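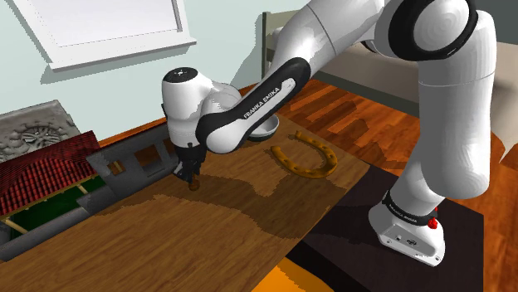

*White-and-black arm above a brown wooden tabletop, computer rendering.*

# Skelatach Lecture Kit

We love a good public talk, and we love it even more when the back row can hear it! The Skelatach Lecture Kit is a portable sound set for libraries, bookstores and campus halls that host visiting authors, panels and community readings.

Everything packs into one rolling case. Setup takes 13 minutes once you've done it a couple of times (Nest Wynne has it down to nine, but she skips the cable ties).

**In the case**

- Two powered speakers with stands
- Four wireless handheld mics, plus one clip-on
- Small mixer with labeled channels
- Recording output for podcasts and radio

The kit covers rooms of up to 516 seats. For bigger halls, add the Studico extension pair.

New since January: a longer charging lead and a much quieter mute switch. Idris Kneath used the new switch through a whole evening of poetry and never heard a pop, which made our week.

**Price:** $1,467, case included
**Rental:** by the day or week, ask for Dilwyn Price

Page updated 5/27/22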